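Replacing the cartridge in an Erutar mixer tap. Applies to single-lever models with the 35 mm ceramic cartridge.

## Before you start

Close both isolation valves under the sink and open the lever to release pressure. Put the plug in the drain. You need a 2.5 mm hex key, an adjustable wrench, silicone grease and white vinegar.

## Removal

1. Pry off the colored cap on the lever and loosen the set screw two turns. Lift the lever off.
2. Unscrew the dome cover by hand. If it is seized with scale, wrap it in a cloth soaked in vinegar for 14 minutes and try again.
3. Turn the retaining nut counterclockwise with the wrench.
4. Pull the cartridge straight up. Note which way the two locating pins face.

## Fitting

Wipe the seat clean. Any grit left there will cut the new seals. Grease the O-rings lightly, drop the cartridge in with the pins in their holes, and tighten the nut until it stops, then a further eighth of a turn. Refit the dome and lever.

Open the valves slowly and run hot and cold for a minute each. If the spout still drips, the seat is probably pitted and the tap body has to be replaced.
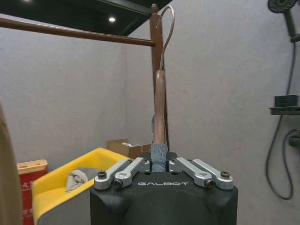
Hard water shortens cartridge life, so clean the aerator every April and check the set screw at the same time.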